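Last updated: February 2018

Prudley Desk Arm Class Kit, a long review from a club that has used it hard

I have been meaning to write this since November, when our student robotics club at Bravport finally finished its first full project with the Prudley kit, and every time I sat down to do it one of the students found something new to try and I ended up back at the bench instead. So please forgive the length. I have a lot to say and most of it is fond!

First, what you get for your money. The kit costs $149 and it is not an arm. I want to say that early, as two parents at our open evening thought it was. It is a teaching pack that goes with an arm you already have: a spiral-bound book of lessons, a set of printed task cards, a license for the Prilomum software (good for 6 computers), and a year of access to the lesson site. If your club has no arm yet, this will sit on a shelf looking pretty until you do.

The book is the best part. Whoever wrote it has stood in a room full of fifteen-year-olds with one machine between them, I am sure of it. The lessons start with moving the arm by hand control, and they stay there for a good long while, which my impatient ones grumbled about. Then you get into saving positions, and after that the pick-and-place work, where you choose everyday things from a drawer and teach the arm to fetch them. The explanations are short and friendly, and there is space in the margins to scribble. Ours is scribbled on nearly every page now.

The software I like a little less. Prilomum is easy to learn (our youngest member had it going before I had found my glasses) but it saves to its own odd kind of file, and if two students open the same project, the last one to close it wins. We lost a whole afternoon of positions that way. Save under your own name, every time, and write it on the whiteboard in big letters.

The task cards are sturdy and have survived spilled juice. There are 100 of them. I'd say the first half are wonderful and a good many of the later ones repeat themselves with a different object. Card 41, sorting pens by cap color, kept us busy longer than any other. Pens sound so simple! But they roll, they're skinny, and a gripper that comes in at a slightly wrong angle will just nudge one across the table. We swapped in fat markers, and the students got much more cheerful about the whole thing.

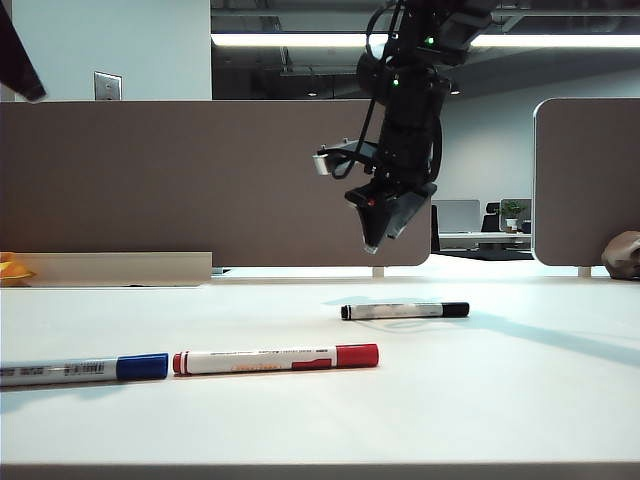
Ranjbar, who runs the same kit with another club, wrote back after reading my draft that I was too kind about the lesson site, which had been slow for them all winter, and that they had gone over to paper copies and hadn't missed it. On Card 41 the advice was to teach the high position first, well clear of the table, and only then the low one, so there is always a safe place to send the arm when somebody panics. We do it in that order now, and I have penciled it into the book.

One more grumble and then I'll stop. The score sheet at the back runs to a total of 1267 points, a number that none of us could make any sense of, and the points for teamwork are left entirely up to the teacher. I gave up and let the students score each other, and they were far stricter than I would have been.

Would I buy it again? Yes, and we are asking for a second book this spring so the two groups can stop fighting over the first. If you already have an arm and a patient bunch, go for it. If you only want the software, wait and see whether they fix the saving.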